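Brenmont Lodge
Pre-season safety checklist, main floor, upstairs and grounds

Inspected June 5, 2022 by Jayanthi Chowdary. Idris Gough present for the electrical and heating items.
Owner: Mortimer Ferreira
Floor area covered: 1,101 square feet, plus porch, shed and dock path

Ratings: OK = no action. WATCH = look at it again next visit. FIX = repair before guests check in. Comments follow each item where there is something to say.

1. ENTRANCE AND PORCH

1.1 Front steps solid, no movement underfoot: OK
1.2 Handrail tight at both ends: FIX
Bottom post moves when you lean on it. The bolts are tight, so the wood around them has gone soft. Tightening again won't help. Replace the post.
1.3 Porch boards: WATCH
Two boards left of the door have started to cup. Not a trip hazard yet. They were noted in April and look the same.
1.4 Porch light works, cover in place: OK
1.5 Door opens from inside without a key: OK
The old double-cylinder deadbolt is gone. Please don't let anyone put it back. It is still in the shed with the spare hardware and should be thrown out.
1.6 House number readable from the road: FIX
The shrub has grown over it again. Cut it back far enough to last the summer.

2. SMOKE AND CARBON MONOXIDE ALARMS

2.1 Smoke alarm, downstairs hall: OK
2.2 Smoke alarm, large bedroom: OK
2.3 Smoke alarm, bunk room: FIX
Sounds on test but is past the replace-by date on the back. A new battery doesn't change the date. Tegwen Gwilliam has a spare from the last order and will swap it.
2.4 Smoke alarm, upstairs landing: OK
2.5 Carbon monoxide alarm outside bedrooms: OK
2.6 Carbon monoxide alarm near furnace closet: WATCH
Works. It is plugged in behind the coat rack, and a long coat would cover it. Move the rack down the wall.
2.7 All alarms heard with bedroom doors closed: OK
Idris pressed the hall alarm while I stood in the bunk room with the door shut. Clear enough to wake someone.

3. FIRE EXTINGUISHERS AND EXITS

3.1 Kitchen extinguisher charged, pin in place: OK
3.2 Upstairs extinguisher charged, pin in place: OK
3.3 Extinguishers mounted and easy to reach: FIX
The upstairs one was standing on the floor behind the door. The bracket is still on the wall. One screw missing.
3.4 Bunk room window opens fully: FIX
Painted shut on the right side. Idris got it moving with a putty knife but it still takes a hard shove. A child could not open it. Needs to be scraped and waxed.
3.5 Escape ladder in bunk room closet: OK
3.6 Exit plan posted: WATCH
Posted, but it shows the back door where it was before the kitchen was redone. Elis James is drawing a new one.

4. ELECTRICAL

4.1 Panel labeled, door closes: OK
Labels are handwritten and correct. Breaker for the dock path lights now marked.
4.2 Kitchen GFCI outlets trip and reset: OK
4.3 Bathroom GFCI outlet trips and resets: FIX
Trips but would not reset on the second try. Turned off at the panel and taped over. Wallix is booked to replace it.
4.4 Outlet covers present and uncracked: OK
4.5 Extension cords: FIX
One cord runs under the living room rug to the reading lamp. Take it out. Move the lamp to the other end of the couch, where there is an outlet.
4.6 Space heaters: WATCH
The Botard heater shuts off when tipped, as it should. The cord was cool after half an hour on high. It had been stored with the cord wrapped tight around the body. Coil it loose next time.

5. KITCHEN

5.1 Anti-tip bracket on range: FIX
Not attached. It was never put back after the floor was done. The bracket was in the drawer with the manuals.
5.2 Range hood fan and filter: OK
5.3 Burners light without delay: OK
5.4 Gas shutoff reachable, wrench nearby: OK
5.5 Cleaning products out of reach of children: FIX
Under the sink with no latch. Either fit a latch or move everything to the high shelf in the laundry closet. I would move it. Latches break every year.
5.6 Refrigerator door seal: OK

6. WATER AND HEATING

6.1 Water pressure: OK
55 psi at the outside tap.
6.2 Hot water at bathroom sink: OK
109 degrees after two minutes. The dial on the heater is marked with a line of paint. Leave it there.
6.3 Relief valve and discharge pipe on water heater: OK
6.4 Furnace filter: FIX
Dirty. Wrong size too, with a gap along one side. The correct size is now written on the closet door.
6.5 Wood stove door gasket: WATCH
Flattened at the bottom corner. Fine for summer. Replace before the first fall booking.
6.6 Chimney swept: OK
Receipt from Barrios is in the binder, number 86.

7. BATHROOM

7.1 Grab bar tight: OK
7.2 Non-slip mat in tub: FIX
Suction cups are hard and no longer hold. Buy a new one. Don't put the old one back "for now."
7.3 Fan clears steam: OK
7.4 Floor around toilet firm: OK

8. STAIRS

8.1 Handrail full length: OK
8.2 Treads tight: WATCH
Third from the top creaks and gives a little at the nose.
8.3 Light switches at top and bottom both work: OK
8.4 Gate hardware: OK
Gate itself is in the hall closet for families who want it.

9. GROUNDS

9.1 Dock path clear: FIX
Roots are showing at the bend. Add gravel and trim the low branch on the water side.
9.2 Path lights: OK
9.3 Shed locked, fuel stored outside the house: OK
9.4 Fire pit ring and bucket: FIX
Ring is fine. The bucket has a split in it and won't hold water.
9.5 Life jackets: WATCH
All buckles work. One child's jacket has faded a lot on the shoulders. Tegwen wants to keep it one more season. I would replace it.

REPLY FROM OWNER

Read through. Go ahead with every FIX item. On 9.5, replace the jacket. On 1.5, the deadbolt can go to the dump. Elis can do 5.1 and 3.3 on the same trip as the exit plan. Send me the Wallix invoice when it comes.
M. Ferreira

10. FURNITURE AND STORAGE

10.1 Tall bookcase strapped to wall: OK
10.2 Bunk room dresser strapped to wall: FIX
10.3 Bunk bed guard rails and ladder: OK
10.4 Drawers run smoothly and stay in when pulled: WATCH

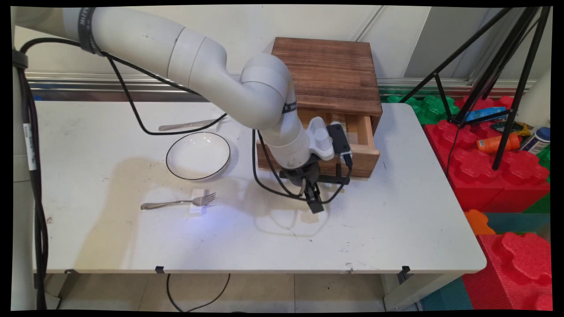 Comments on section 10. The dresser strap is screwed into drywall only and came out with one pull, so it needs to go into the stud, which is a hand's width to the left. Until that is done, keep the top drawers empty and put the heavy blankets in the bottom one. Small storage on tabletops should be checked along with the dressers, and a wooden drawer box like the one on the white table, with the dark brown top and the lighter drawer pulled partly open, shows the position to check from: open it partway, press down lightly on the drawer front, and see if the back of the box lifts. Mark WATCH if it does and set the box farther from the table edge. Check for a stop by easing the drawer out with a hand underneath. Two of the nightstand drawers upstairs have no stops and will come all the way out onto someone's foot. Idris has the parts and will fit them when he comes back for the window.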